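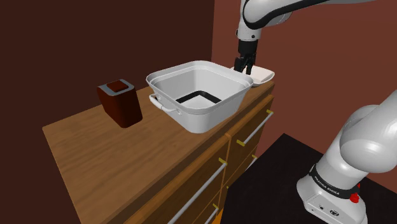 *Dresser layout, sim render. Fingers over the white dish, basin in front.*

**Scripted vs teleop demos for cluttered pick - is 310 enough?**

**weldtick** (original post)

We're collecting demonstrations in simulation for a pick policy. Franka arm, parallel fingers, dresser top as the work surface. Three loose objects: canister on the left, deep square basin near the middle, shallow dish at the back corner. Task is to grasp the dish by its raised edge and lift it clear of the basin.

Current set is 310 successful episodes, all teleoperated in the Sondstead build with a 6-DoF controller. Object poses are resampled at every reset. Behaviour cloning on top, two camera views, action chunks.

The policy does fine when the basin sits well to one side. When the basin overlaps the dish in the main view, it hesitates above the rim and then closes on nothing. I can either go to 700 with the same operators, or write a scripted expert and generate as many as I like. Opinions?

---

**mossbank_j**

Scripted. You have privileged state, so use it. Sample a grasp on the dish edge, plan around the basin, log, repeat. Operator hours on a task this short are a poor use of the budget.

---

**ohmsley**

Disagree with the above. We did precisely that on Koyama last September and the planner's trajectories were the problem. Sampling-based planner, random seed per episode, so the same start state produced paths on both sides of the obstacle. The cloned policy averaged them and drove into the middle.

If you go scripted, fix the approach side as a function of object pose. Otherwise you're training on contradictory labels.

---

**mossbank_j**

That's an argument against an unseeded planner with no smoothing. It's also what chunked action heads and diffusion heads are supposed to handle. What was your head?

---

**ohmsley**

Plain regression, MSE. Fair point, but the diffusion version only recovered part of the gap, and its wrist motion near contact was jittery.

---

**tarn_and_feather**

Before anybody collects anything: what's the distribution of basin-dish overlap in the existing 310? Uniform sampling over a dresser top that size gives you very few episodes where the basin hides part of the dish. In your render the right rim covers some of it from that viewpoint. I'd bet that configuration is a thin slice of your data.

Bin episodes by visible dish pixels at t=0 and post the histogram.

---

**weldtick**

Did the binning. Only 4 episodes have the dish more than half hidden at reset. So yes, thin.

I should have looked at that first. The sampler also rejects layouts where the objects are closer than a minimum spacing, and I had set that spacing conservatively to avoid interpenetration on spawn. It's been throwing out most of the hard cases.

---

**tarn_and_feather**

There you go. Lower the spacing, check collisions against the actual meshes instead of bounding circles, and oversample the overlapped layouts. I'd do that at the current dataset size before scaling to 700.

---

**quillon**

Two other things to check.

1. The basin has a loop handle on its left. If yaw is randomised, the handle will sometimes swing round to the dish side, and the collision hull matters. Skurnitlow's default import makes a single convex hull per mesh, which fills in the loop *and* the basin interior. Your policy may be learning to keep clear of geometry the camera says is empty.
2. Wall and dresser colours. Dark brown, rust and honey wood are fine for one set, but if it's the same palette in every episode the encoder will lean on it.

---

**mossbank_j**

Agree on 1. On 2, I wouldn't touch colours until the pose distribution is fixed. Change both at once and you won't know which one moved the number.

---

**quillon**

Fine as a debugging order. I'd still log the render seed now so the episodes can be replayed with new materials later. Replaying stored joint states is cheap - recollecting isn't.

---

**weldtick**

Seeds and full state are logged, so re-rendering is possible. Hull confirmed: single convex on the basin. Running a convex decomposition tonight.

Plan is to have the operators redo overlapped layouts only, then train once on the mixed set. Scripted expert is on hold. The Zarnitz cluster is booked until 6 pm tomorrow, so no results before then.

---

**ohmsley**

Keep the failed teleop attempts too, in a separate folder. We deleted ours and regretted it when we wanted a success classifier.

---

**weldtick**

They're in the same store with a flag. I'll post per-bin success rates once the eval finishes.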